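Shared Kitchen FAQ - Marsden House

Can I use the kitchen at any time?
Yes, from 6 in the morning until the building closes. On Saturday it opens an hour later.

What is already there?
Plates, cups, forks, a French press, pitchers and an electric kettle. Anything on the oak countertop is for general use unless it has a name on it.
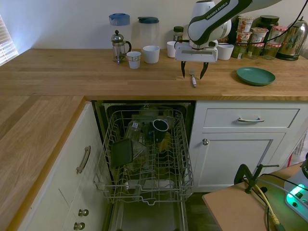 Food is different. Put your name on jars and yogurt before you leave them, and keep them toward the back so there is room to work at the front.

How do I look after the countertop?
Wipe up spills right away and use a board for cutting. We oil the wood every April - the kitchen is closed that day.

Do I have to wash my own dishes?
Yes. Wash, dry and put back what you used. Coffee grounds go in the compost pail, never down the sink.

Something is broken or missing. Who do I tell?
Leave a note for Oddur Kvaran in room 17, or call the front desk at extension 287.

Can I book the kitchen for a group?
Yes, through the front desk. Please ask a week ahead.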